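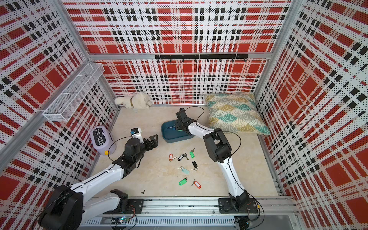

Para Ukby, que lleva un par de semanas con el kit en pruebas, lo mejor es el montaje: "se saca de la caja, se atornilla al raíl y a trabajar, lo que nos costó fue el software".

El kit es de Moltbridge y sale a la venta en mayo. Dos brazos blancos y negros, raíl de aluminio, pinza con cámara en la muñeca. Precio de salida: 1344 euros, sin los paneles ni el tablero. Primera tanda de 20 unidades, casi todas apalabradas según el distribuidor, Rivano.

La prueba de esta semana, llaves. Llaves normales, de latón y plateadas, cada una con su etiqueta de plástico de color, sueltas por el suelo de la celda junto a una bandeja azul verdosa. El ejercicio consiste en cogerlas y dejarlas en la bandeja. Parece poca cosa pero no lo es - una llave plana pegada al suelo es de lo peor para una pinza de dos dedos. Rivano recomienda agarrar por la etiqueta y no por el metal.

Cada sesión de práctica dura unos 20 minutos. Despues hay que recolocar todo a mano, que es la parte pesada.

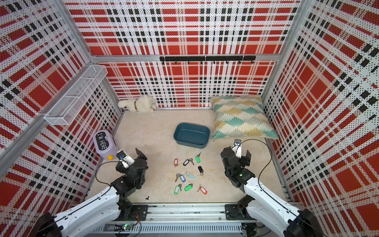 ¿Se puede comprar un solo brazo? De momento se vende solo la pareja, aunque Moltbridge estudia sacar el brazo suelto después del verano.

Pegas. El manual viene en inglés y va corto. Los cables se quedan por fuera del brazo y conviene vigilarlos en los giros amplios. La garantía es de 2 años y no cubre los dedos de la pinza, que se piden aparte.

Nasrallah, la otra tienda que lo tendrá, abre reservas a primeros de mes. Sin descuento por ahora. Los recambios tardarán algo mas, fecha por confirmar.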